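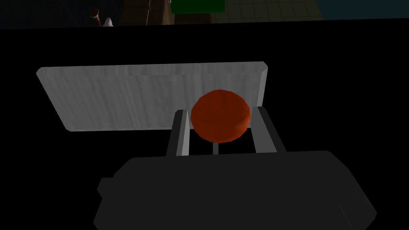

Fastetwood want us to believe their new office chairs will cut sick days, and they have a survey to prove it. I'm not sold. They asked 1,085 people, all of whom had just been given a free chair. Two grey plates standing upright and leaning slightly apart would make a poor backrest, I grant you, but so do most cures for a bad back sold by post.

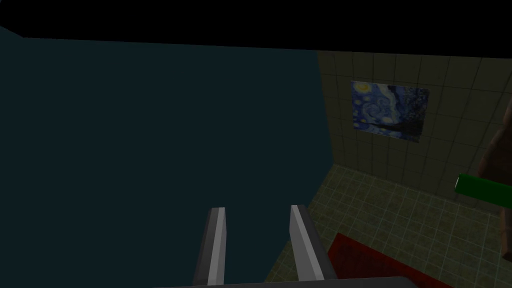

Etelka Medve tried one for three weeks in July and noticed no change. Her old chair is back at her desk. I'd keep your money for now.

Last updated: September 2019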